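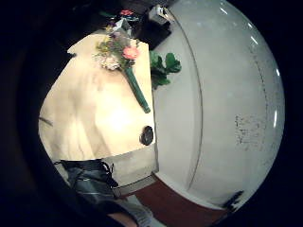

**petridis_k**

I'm rewriting the death goddess for my home setting and I'd like opinions before the next session. The short version: I want to drop the undead from her completely. No skeleton priests, no bone thrones, no army in the crypt. Her shrine in Hurkville would be a plain pale table with a small bunch of flowers lying on it, much like the one in the photo, and that's all a visitor gets to see. She takes the dead, she keeps them, and she hates anyone who drags them back. Her name is Nestier. The necromancers would get their own patron, who I haven't written yet.

The trouble is that one of my players has a cleric of the old version, level 7, and half his spells are raise-this and animate-that.

---

**marina_kal**

I'd do it. Most published death gods are two gods stuck together anyway, the one who judges souls and the one who wants a zombie army. Splitting them gives you a feud for free.

For the cleric, let him pick which of the two he's been praying to all along. He may like that more than you think.

---

**Alexiou_P**

Disagree. You're taking the best villain in the setting and turning her into a funeral director. The siege of Govton only works because the dead on the walls got up again and she was the one who did it. If Nestier never raised anybody, who did?

---

**petridis_k**

> If Nestier never raised anybody, who did?

The new patron, using her name. The siege was in the year 1379 and the campaign is set in 3656, so the only people who remember it are two liches and a dragon. Everyone else has it from temple books.

---

**Alexiou_P**

So the players spent a year learning lore that's now wrong. I'd be annoyed if I were at that table. "The books lied" is fine once. You already used it for the sun god in January, I remember the thread.

---

**jcuadros**

Panagiotis has a point about the sun god, but I still like the change. Could she have raised the dead at Govton herself, one time, and sworn off it afterwards? Then the books are right, the siege stands, and her priests have something they don't like talking about. The cleric's order could be the ones who never accepted the oath.

Mechanically I'd leave his spell list alone. Just have the raised ones answer to somebody else now and then.

---

**marina_kal**

That's better than my idea. I would not mess with his undead going off on their own though, unless you clear it with him first. A player at our table had his familiar turned against him and he sulked for three sessions.

---

**petridis_k**

I like the oath. It also explains why her temples have no crypts, which I had put in the notes and never had a reason for.

I'll talk to him about the spells. Still need a patron for the necromancers. Current candidates are her brother, a dead god she failed to keep, or the thing under the lake from the first arc.

---

**Alexiou_P**

The dead god. The lake thing already has a cult and the brother is boring. I can live with the oath version, by the way, as long as the walls of Govton stay as they were.

---

**tsakiris_a**

Vote for the brother. Family quarrels are easier for players to follow than theology, and you can have him turn up in person without it being the end of the world. What level are they now?

---

**petridis_k**

All 7 except the ranger, who missed a lot. They should reach 9 before they get anywhere near him, or it, or whichever I pick.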